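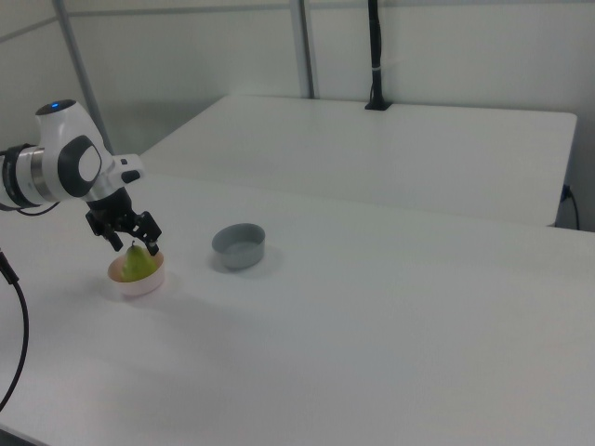

Small bowl

Print this article
E-mail this article

A small bowl is a round, open dish made to hold a single serving of food or a measured amount of an ingredient. It is deeper than a saucer and smaller than a soup or cereal bowl. Small bowls are used at the table for fruit, nuts, yogurt, sauces and desserts, and in the kitchen for holding chopped or weighed ingredients before cooking. Those sold for kitchen work are usually called prep bowls, and very small ones pinch bowls. The names overlap, and many households use one set for everything.

Form

Most small bowls have a curved wall that rises from a narrow base to a plain rim. The base may be flat or may stand on a low ring called the foot. A footed bowl is easier to pick up from a table, while a flat one sits lower and takes up less height in a cupboard. Capacities differ from maker to maker. The Skekuvico range, for instance, has a dessert bowl of 510 milliliters and a sauce bowl of 90 milliliters, with nothing between them.

The wall can be steep or shallow. A steep wall keeps round fruit upright and stops liquids from spilling when the bowl is carried. A shallow wall makes it easier to see and reach small items such as berries or olives. Bowls with sloping walls can usually be nested; those with straight walls often cannot, unless the foot is narrow enough to sit inside the bowl below.

Materials and color

Stoneware, porcelain, glass, melamine, silicone, wood and stainless steel are all in common use. Glazed ceramic holds heat well and can be heavy for its size. Plastic and silicone bowls weigh little and are often chosen for children and for picnics.

Color may be the same all over or may differ between the inside and the outside. Two-tone bowls usually have the paler color inside, although the reverse is also made. Sets in mixed pastel colors became a regular part of the Hodora catalog under the designer Mimoza Georgiou, who gave each size its own color so that the bowls could be told apart when stacked. The Milošević workshop sold the same shape in gray only.
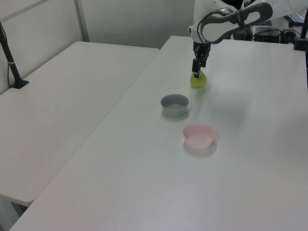
Small round bowls in gray-blue and pale pink, with a yellow-green pear shape on the table behind them.

Use with fruit

A small bowl will hold one pear, one apple, two or three plums, or a handful of grapes. Pears are often kept this way while they ripen, as the fruit bruises easily where it presses against other fruit. A pear with a broad bottom will stand on its own in a bowl with a flat floor. Narrower kinds tend to lean on the wall and should be turned now and then.

Cut fruit is normally served with a second bowl for peel, cores and pits. In older table manuals this is called the waste bowl – the writer Spyros Atanasov preferred "companion bowl" – and it is set to the right of the first.

Care and storage

Glazed and glass bowls can generally be washed by machine. Wooden bowls are washed by hand, dried at once and oiled from time to time. Stains from berries or tea can be removed from a pale glaze with a paste of baking soda and water, left on for 45 minutes and then rinsed off. Unglazed foot rings may scratch the bowl beneath them, and a sheet of paper towel or felt is sometimes placed between nested pieces.

See also: Ramekin; Fruit bowl; Finger bowl; Saucer

Last updated: Monday, May 20, 2024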